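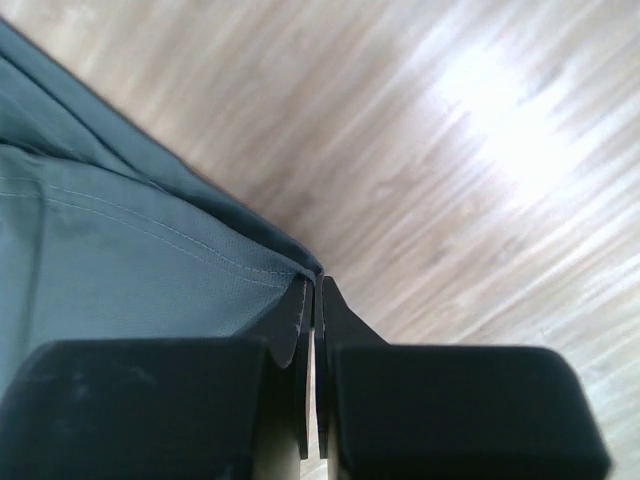 The afternoon shift asked, by way of a note on the board this morning, whether the folding cell is meant to save them work or just move it to the other end of the room. Fair question, and I would like it answered before October, when Tallura want us to decide on a second cell.

Notebook, folding cell, 1 June 2021

Load count to date is 1709 garments since we switched it on. The weekly sheet calls all of them "processed". I went back through the log and 462 were touched by a person at some point after the cell had started on them. The sheet has no column for that. Asked for one again.

What the job was before: tip out a basket, fold, stack, talk to whoever was next to you. What it is now: tip out a basket, check labels, lay each piece near enough flat, stand by, step in when a corner slips, restack. People at the Hurnar bench say their wrists are better for it and their feet are worse. Two of them also say they miss the talking. I wrote that down because it won't be on anyone's sheet either.

Pace. A practised folder here doesn't think about a T-shirt. The cell very much does. Sales line from Cokarora is up to 900 pieces a day, and I can't find out what kind of pieces, or whose day. Towels, I suspect, all one size, fed by someone who isn't in the figure.
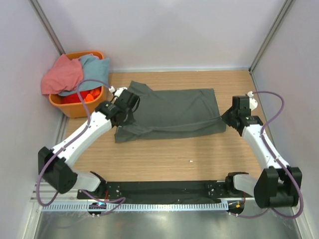 Hems are still the weak point. If the grip lands on a doubled edge it tends to hold. If it lands on a single layer of thin knit, the second arm pulls and we get a skewed fold that has to be done again by hand — quicker to have done it by hand first. Tried a slower pull on the Lu settings for 13 shirts. Looked tidier to me, but I was the one hoping it would, so someone else should repeat it without being told which setting is on.

Rota: minding the cell is down as "light duty". It isn't. You can't look away and there is very little to do, and that wears people out by mid-afternoon. Suggested swapping every hour. The reply was that swapping spoils the output figures. Then the figures need changing.

To do: redo count column, stool for the minder, ask Tallura who restacks at their own site.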